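Ticket 408: Upstairs washbasin draining slowly, gray marks coming back
Opened by: Yolanda Mosquera
Property: Rollthorpe, second floor bathroom
Status: Waiting on tenant

Yolanda Mosquera wrote:
Hello, and sorry to bother you again so soon after the radiator business, you were all so kind about that! The basin in the upstairs bathroom has been slow since early June. If I run the tap while brushing my teeth, the water creeps up and then takes a good 5 minutes to go down, and it leaves a grayish film behind. I've tried boiling water (my sister's advice) and a bit of dish soap. It helped for an evening. I've wiped it all down this morning. 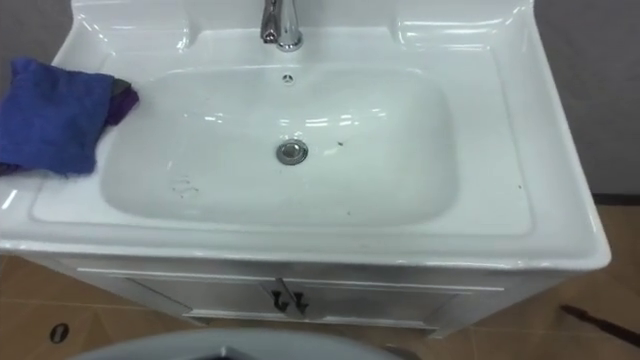 My main worry is whether I'm scrubbing the finish away, as my mother ruined a lovely tub that way years ago and never forgave herself. I use a cloth and a little cream cleaner, nothing rough. It's the smudge on the lower left of the bowl floor that bothers me, and there's a dark speck to the right of the drain too. Is it dirt, or is it a chip? I can't tell with my eyes.

Margaux Texier replied:
Hi Yolanda, no bother at all, and please don't pour any more boiling water in there, it's hard on the pipe seals. For the speck, run a fingernail over it gently. If it catches, it may be a chip, so leave it alone and tell me. For the smudge, try baking soda and warm water on a soft cloth, then rinse well. I'd also like to know if the domed piece in the drain lifts out by hand. Some do and some need a turn first, so don't force it!

Yolanda Mosquera wrote:
It came up with a turn, and oh dear, the hair! I've cleaned it and put it back. Much faster now, though it still gurgles a little at the end. The speck doesn't catch. I'll do the baking soda after supper.

Margaux Texier replied:
Wonderful. I've asked Florian to bring the drain snake when he comes for the radiator. Could you let me know which morning suits you?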